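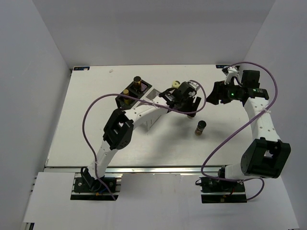

Postthorpe chain

The Postthorpe chain is a form of group joke writing in which each player adds a single sentence to a written list, and each new sentence must reuse the last noun of the sentence before it. It is played on paper, by mail, and on message boards. The finished list is called a chain, and a single sentence is called a link. The form takes its name from the town of Postthorpe, where the earliest surviving chains were written.

Rules

A chain begins with an opener, a plain statement that is not meant to be funny. The second player takes the final noun of the opener and writes a new sentence with that noun as its subject. Play continues in a fixed order until the chain reaches 50 links or until a player returns to the final noun of the opener. A chain that ends by return is said to be closed. One that ends by count is open.

Proper names may not be used as the final noun. Plurals are treated as the same word as the singular. A link may contain up to 11 words under the Postthorpe rule, although most message board versions drop the limit. Hyphenated words count as one word in Postthorpe and as two in Jandstead, which has led to disputes in games played between the two towns.

Questions are allowed in any position except the opener. Links made up entirely of dialogue are allowed only in the Jandstead version.

Example

The following is the start of an open chain in the standard style:

1. The bakery keeps its spare key under a brick.
2. A brick is a loaf with better job security.
3. Security at the museum is mostly a chair.
4. A chair in a hallway is for putting a coat on.
5. My coat has more pockets than I have plans.

The final noun of the fifth link is "plans," so the sixth must begin from "plan" or "plans." In the fourth link the final noun is "coat," as the word "on" is ignored. The second link ends on a two-word phrase, and only the noun at the end of the phrase carries forward.

Scoring

Casual games are not scored. In scored play, each link is read aloud once and the other players mark it 0, 1 or 2. The opener is not marked. A player who closes a chain receives a bonus equal to the number of players. Chains closed before the tenth link are void, a rule added to discourage short returns.

History

The oldest known chains were written on the backs of order forms in a Postthorpe stationery shop. They have no dates. Several share the same handwriting, and at least one appears to be a fair copy made from a lost draft.

The game spread to Droluldale through a local newsletter, which printed one link per issue and invited readers to mail in the next. This slow form, known as the newsletter chain, ran every November as a seasonal feature. The longest newsletter chain reached 80 links, well past the usual limit, as the editors had stopped numbering them.

A message board called Duda opened a section for chains on 03/07/2018. Moderators there removed the fixed playing order and let any member post the next link. This caused frequent forks, in which two members answered the same link at once. Duda settled forks by keeping the earlier post and moving the later one to a separate thread - these side threads were later treated as chains in their own right.

Variations

Reverse chain: the first noun of each link becomes the last noun of the next. Players generally consider it harder, and closed reverse chains are rare.

Silent chain: links are passed on folded paper so that each player sees only the final noun. The result is read aloud at the end.

Jandstead chain: two players write alternate links as a conversation. Marks are given to the pair as a whole.

See also

Newsletter chain
Folded-paper games
One-line joke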